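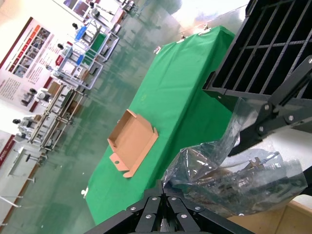

Can the Moon Tell You When to Plant?

Some people say you should plant corn only when the Moon is getting bigger. Moonlight pulls the water up, they say, and the seeds wake faster. It's a nice story. Is there any proof?

Bent Bergmann grows corn at a farm called Clivside. His grandfather planted by the Moon every spring and got good corn. But his grandfather also had good dirt, and he pulled a lot of weeds. So which one did the work? 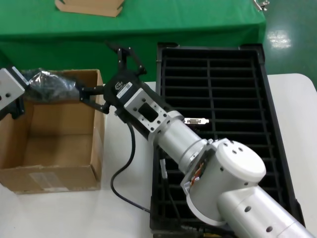 A seed in the ground cares about water, air and warmth. It sits 2 inches down, where no moonlight can reach it. Each seed also carries its own lunch, packed inside a hard coat. Think of a robot arm with its side panel open, so you can see the orange and red wires inside. Split a corn kernel that has been soaked overnight and you get the same sort of peek – there is a tiny plant in there, folded up and waiting.

Try a fair test

Fill two pots with the same soil. Put 8 seeds in one when the Moon is growing and 8 in the other when it is shrinking. Keep both pots in the same warm spot and water them the same amount. Write down the day each sprout comes up.

Did one pot win? Don't believe it yet. One lucky pot proves very little, so do it again. Ask a friend to try it too, and don't tell them which pot you hope will win.
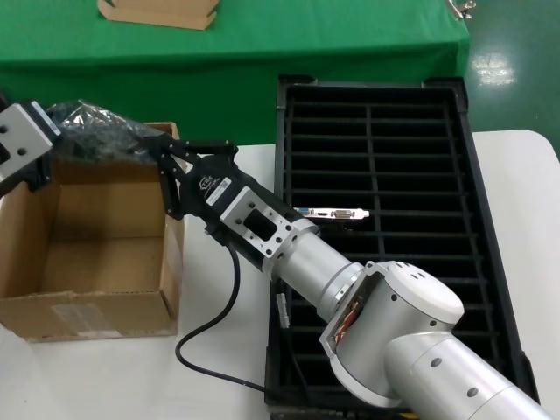 Robot arm with its gripper open, near a cardboard box.

Words to know

Kernel: one seed of corn.
Sprout: a young plant just poking out of the soil.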